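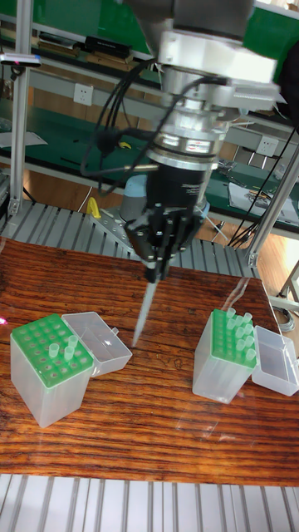

Figure 5. The gripper holding a pipette tip between the two green-racked tip boxes.

4.2 What changed at the bench

Refilling tip boxes was the chore our Prumbridge technicians most wanted to give away, and they were delighted to see it go! Before the arm was set up, a typical Friday meant moving about 200 tips by hand, one after another, often with a sore thumb by lunch. The arm now takes single tips in its black fingers and works between open boxes (Figure 5) – slow to watch, but steady company.

The people side interested us even more. Six technicians kept diaries, and every one of them wrote about time coming back in small pieces. Olga Quezada used hers to teach newer staff how to read a bad plate, a job that used to wait for weeks. There were new duties too: opening lids, checking racks, and deciding when to stop the arm. Two diary writers found the stopping hard at first and asked for more practice, which we added in January.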